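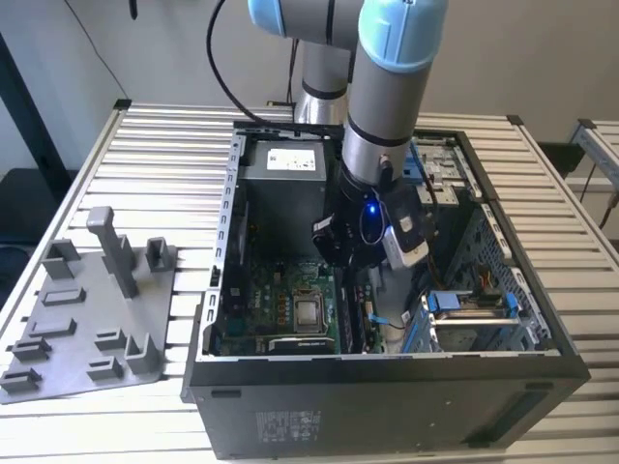
측면 패널을 분리해 눕힌 데스크톱 본체의 메인보드 위쪽에 위치한 로봇팔과 그리퍼. 왼쪽은 회색 고정 플레이트. (자료 제공: 호다흐)

홈 | 회사 소개 | 뉴스룸 | 기술 자료 | 문의

읽는 시간 5분

호다흐, 전자기기 로봇 분해 작업 지침 ‘HD-분해 지침’ 개정판 공개

데스크톱 본체 내부 작업의 접근 경로, 접촉력, 케이블 처리, 기록 항목 규정
일리보프·메이렐레스와 공동 검토, 9월부터 협력 작업장에 적용

[5월 21일 목요일] 전자기기 재정비 자동화 기업 호다흐(Hodach)는 로봇팔을 이용한 데스크톱 컴퓨터 분해 및 부품 교체 작업의 실무 기준을 정리한 ‘HD-분해 지침’ 개정판을 공개했다. 개정판은 본문 9개 장과 부속서로 구성되며, 요구 항목은 모두 76개다. 초판이 작업 셀의 설치와 비상 정지를 중심으로 작성된 데 비해, 개정판은 그리퍼가 케이스 내부로 진입한 이후의 동작을 주로 다룬다.

적용 범위는 측면 패널을 분리한 상태에서 수행하는 메모리 모듈, 확장 카드, 저장장치 캐리어, 프로세서의 탈착이다. 전원 공급 장치의 내부 개방과 배터리 팩 취급은 범위에서 제외된다. 해당 작업은 자격을 갖춘 작업자가 별도 절차에 따라 수행해야 한다.

■ 작업 전 상태 확인

지침은 로봇 동작을 시작하기 전에 본체의 전원 케이블이 분리되어 있고 잔류 전하 방전 절차가 완료되었음을 작업자가 확인하도록 규정한다. 확인 결과는 작업 번호와 함께 기록한다. 확인 기록이 없는 작업 번호에 대해서는 제어기가 케이스 내부 좌표로의 진입을 허용하지 않아야 한다.

본체는 개방면이 위를 향하도록 눕혀 놓는 자세를 기본으로 한다. 세운 자세의 작업도 가능하나, 이 경우 부속서 B에 따른 전도 방지 시험 성적을 첨부해야 한다. 작업대 위 본체의 위치는 작업마다 다시 측정하며, 이전 작업의 좌표를 그대로 사용하는 것은 허용되지 않는다.

■ 접근 경로와 접촉력

케이스 내부 진입은 수직 하강을 원칙으로 한다. 수평 이동은 그리퍼 최하단이 케이스 상단 테두리보다 높은 위치에 있을 때만 허용하며, 내부에서의 수평 이동이 불가피한 경우 감속 구간을 설정한다. 메인보드 상부에는 대기 높이를 지정하고, 그리퍼는 해당 높이에서 정지하여 대상 부품의 위치를 재확인한 뒤 하강한다.

접촉력 한계는 단일 값으로 정하지 않고 부품군별로 구분하였다. 빈 프로세서 소켓은 접촉 금지 구역으로 분류되며, 고정 레버를 조작할 때에도 소켓 접점면 위로 그리퍼 끝단이 통과하지 않도록 경로를 생성해야 한다. 드라이브 캐리어는 걸쇠 해제를 확인한 후에만 인출력을 가할 수 있다. 한계값 초과가 검출되면 로봇은 즉시 정지하고, 작업자의 승인 없이 같은 동작을 재시도해서는 안 된다.

■ 케이블 처리

케이블 관련 요구 항목은 11개로, 이번에 신설된 장에 수록되었다. 본체 내부 케이블과 로봇팔 외부 케이블을 구분하여 규정한다.

내부 케이블이 접근 경로와 겹치는 경우, 경로를 변경하거나 작업자가 케이블을 고정한 후 작업을 재개한다. 로봇이 케이블을 밀어내면서 하강하는 동작은 금지된다. 로봇팔 외부 케이블은 전체 동작 범위에서 케이스 모서리와 접촉하지 않아야 하며, 여유 길이는 가장 낮은 작업 자세를 기준으로 점검한다. 점검 주기는 작업장별 가동 시간에 따라 정한다.

■ 고정구와 부품 거치

분리한 부품은 작업대 위 임의의 위치에 놓을 수 없으며, 지정된 거치 위치에만 내려놓는다. 적층 제조 방식으로 제작한 고정구도 사용할 수 있다. 다만 정전기 민감 부품과 직접 접촉하는 면은 표면 저항 측정 기록을 보관해야 하고, 균열이나 변형이 확인된 고정구는 수리하지 않고 교체한다. 고정구의 설계 도면에는 개정 번호를 표기하고, 제어 프로그램이 참조하는 번호와 일치하는지를 교대 시작 시 대조한다.

■ 검토 과정

개정 작업에는 그리퍼 제조사 일리보프(Ilivov)와 중고 전산 장비 재정비 업체 메이렐레스(Meireles)가 참여했다. 세 회사는 초판 시행 중 접수된 의견 234건을 분류하여 검토했다. 가장 많은 의견이 제출된 분야는 케이블 간섭이며, 재시도 조건과 기록 양식이 그 뒤를 이었다.

호다흐 표준화 담당 아미누 바발롤라(Aminu Babalola)는 “초판은 정지 조건은 명시했으나 정지 이후의 절차가 작업장마다 다르게 해석되었다”며 “개정판에서는 재개 승인 권한과 기록 항목을 본문에 포함했다”고 밝혔다.

메이렐레스의 공정 안전 책임자 휴 그리피스(Huw Griffiths)는 “케이스 내부 구조는 제조사와 연식에 따라 차이가 크다. 모델별 좌표를 지침에 넣자는 의견도 있었지만 유지 관리가 어렵다고 판단해 측정 절차를 규정하는 쪽으로 정리했다”고 설명했다.

■ 적용 일정

개정판은 9월부터 호다흐의 협력 작업장에 적용된다. 기존 작업 셀은 적용 시점까지 부속서 A의 자체 점검표를 제출해야 하며, 신규 작업 셀은 설치 검수 단계에서 개정판 기준으로 평가한다. 초판에 따라 발급된 점검 확인서는 다음 정기 점검일까지 유효하다.

본 지침은 호다흐와 협력사가 사용하는 자율 기준으로, 관계 법령 및 산업용 로봇 안전 표준에 따른 의무를 대체하지 않는다. 지침과 법령의 내용이 다를 경우 법령을 우선한다.

지침 전문과 점검표 양식은 호다흐 뉴스룸의 기술 자료 항목에서 내려받을 수 있다. 국문판과 영문판의 해석에 차이가 있을 경우 영문판을 기준으로 한다.

문의: 호다흐 표준화팀

관련 소식
- 호다흐, 작업 셀 자체 점검표 작성 안내서 배포
- 일리보프, 그리퍼 끝단 교체 주기 기술 노트 갱신
- 브룰로(Brullo) 작업장, 초판 기준 설치 검수 완료
- 드라이브 캐리어 인출 작업의 힘 한계 설정 방법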